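Notebook, card picking cell, Mevthorpe demo
April, started 9:40

The arm faulted again on the pick from the upper slots. Same as before: the gripper comes down over the tray, closes, and about half a second later the controller throws a force limit and holds position. Log shows it at cycle 642. The run before that died at cycle 100, so it isn't a matter of hours on the clock.

First thought was the tray. The cardboard ones flex and the slots lean a little more each time a card is pulled out. Pushed the dividers back upright by hand, restarted, no change. Fault came back on the second pick.

Next checked the network, since the laptop had dropped the session once during setup. Ping to the arm was clean for the whole run and the Bemton watchdog never tripped. Ruling that out.
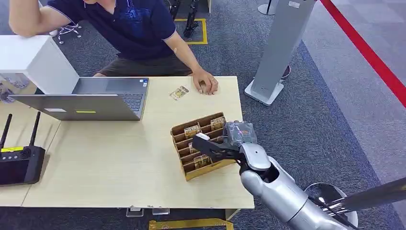

Went through the force trace after lunch. The spike starts before the fingers are closed, which means one fingertip is touching a divider on the way down. Tray pose in the config is from the old position. It was turned when we changed the layout and the angle was never updated. Slots near the middle have enough slack to hide it, the upper ones don't.

The part I like less: after the hold, the Jindlow script clears the fault and retries by itself, 2 times, with no prompt. Anyone reaching in to straighten a card at that point has a hand under a live gripper. No contact so far, but that's luck. Auto retry is now off (line 1743 in the pick script). Clearing a fault needs a key press from the laptop, and hands stay off the tray until the arm is parked.

To do:
Re-teach tray pose, all four corners – not just the two at the front
Lower the approach speed over the upper slots
Ask Barbosa whether they have a stiffer tray in the same size
Add the retry change to the setup sheet

Stopped 4:15, arm parked, power off at the controller.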